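From: Guido Marino
To: Ketcombe and Clostcombe Households list
Subject: Re: Draught savings, the Skindetus figures

Meifang Xia wrote:

> The Skindetus leaflet came through our door in March. It says a
> lined curtain over a patio door can take 14 per cent off a winter
> heating bill, and they will measure up for free. Has anyone here
> had it done? I'm tempted, as the back room is perishing by teatime.

Meifang,

I had the same leaflet and read it twice, small print included, and I still can't find what the 14 per cent is measured against. A bare door? A door with a blind? A house where the heating is on all day, or one like mine where it goes on at 7 and off when I remember? They don't say. I rang and was told it was "typical", and when I asked typical of what, I was offered a visit.
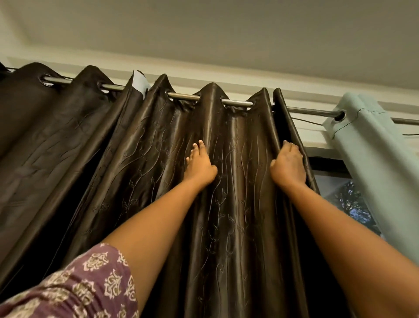

My quarrel is with how these numbers get made. Somebody takes the best result they can find, from the leakiest room, and prints it as if it were your house. I don't doubt that heavy curtains help a bit. But look at where most of them hang: a plain metal rod just under the ceiling, like the one holding up that brown satin, and a panel dropping from it. Air can still get round the sides. If the room is cold because the door seals have gone, you will be paying a lot for cloth and the seals will still be gone.

The other thing is the bill itself. Mine went down last winter and I had changed nothing whatever. It was mild. Had I bought something from Skindetus the autumn before, I'd be on this list telling you all how well it worked.
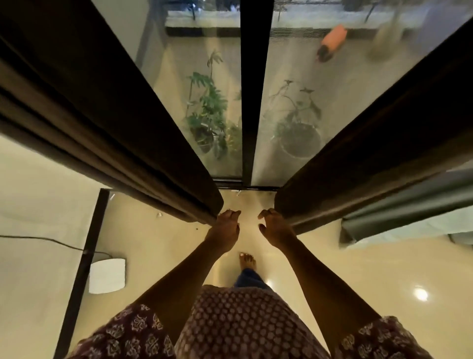
So before anyone lets them in to measure, I'd want to see two winters of meter readings from the same house, with the weather allowed for. Sorrentino's in Ketcombe will sell you a roll of brush strip and you can fit it yourself. I make no claims for that either, but it won't cost you 2000 pounds, the price they quoted my neighbour for the whole ground floor.

If you do go ahead, write down your readings now and send them to the list next spring, good or bad. I'll happily eat my words if they stack up.

Guido
Clostcombe end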